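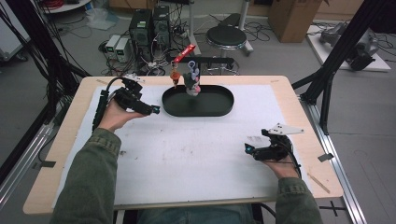 Covo — Wortliste und Aussprachedaten für Ortsnamen

Stand: September, Fassung 14

Covo ist eine Sammlung von Ortsnamen mit Lautschrift, Silbentrennung und Betonungsangabe. Sie entstand als Nebenprodukt des Fahrplanauskunftssystems Presari und wird seit Fassung 9 getrennt gepflegt. Ältere Fassungen liegen im Verzeichnis archiv/ und werden nicht mehr korrigiert.

Inhalt

orte.tsv — Hauptdatei, ein Eintrag pro Zeile
varianten.tsv — mundartliche und veraltete Formen
regeln.txt — Trennregeln in der Reihenfolge ihrer Anwendung
pruefen.py — Konsistenzprüfung, benötigt Python 3

Format der Hauptdatei

Tabulatorgetrennt, UTF-8 ohne BOM, Zeilenende LF. Die erste Zeile enthält die Spaltennamen.

id: ganze Zahl, wird nach Löschung nicht neu vergeben
name: amtliche Schreibweise
ipa: Lautschrift ohne Schrägstriche
silben: Trennstellen als senkrechter Strich
betonung: Nummer der betonten Silbe, Zählung ab 1
quelle: Kürzel, siehe unten
status: g (geprüft), u (ungeprüft), s (strittig)

Leere Felder sind nur in den Spalten ipa und betonung zulässig. Bei Doppelnamen mit Bindestrich bezieht sich die Betonung auf den Gesamtnamen, Nebenbetonungen stehen ausschließlich in der Lautschrift.

Quellen

W: Erhebung Wornmont, telefonische Befragung von Gemeindeverwaltungen
N: Sammlung Nugroho, abgetippte Karteikarten
P: Ansagetexte aus Presari

Einträge mit Quelle N enthalten Übertragungsfehler, vor allem Verwechslungen von ɛ und e. Bei Widerspruch gilt W vor N und N vor P. Wo W selbst zwei Formen nennt, steht die häufigere in orte.tsv und die andere in varianten.tsv.

Änderungen in Fassung 14

Umstellung der Affrikaten auf Schreibung mit Bindebogen.
25 Einträge von u auf g gesetzt.
19 Dubletten nach Eingemeindungen entfernt, die alten Namen stehen jetzt in varianten.tsv.
Trennregel 20 (Fugen-s vor -bach und -berg) korrigiert.

Bekannte Einschränkungen

Namen von Ortsteilen fehlen weitgehend. Sorbische und dänische Formen sind aufgenommen, aber nicht von Muttersprachlern geprüft. Die Spalte betonung ist für Namen auf -ow unzuverlässig; die Lautschrift hat dort Vorrang.

Prüfung

python3 pruefen.py orte.tsv

Das Skript meldet fehlende Pflichtfelder, doppelte id-Werte und Betonungsnummern, die größer sind als die Silbenzahl. Rückgabewert 0 heißt fehlerfrei, 1 Warnungen, 2 Abbruch.

Korrekturen

Bitte als Diff gegen die aktuelle Fassung, mit Angabe der id und einer Belegstelle. Ansprechpartnerin ist Sharon Langat. Tonaufnahmen nehmen wir als Beleg an — sie werden nicht mit der Sammlung veröffentlicht.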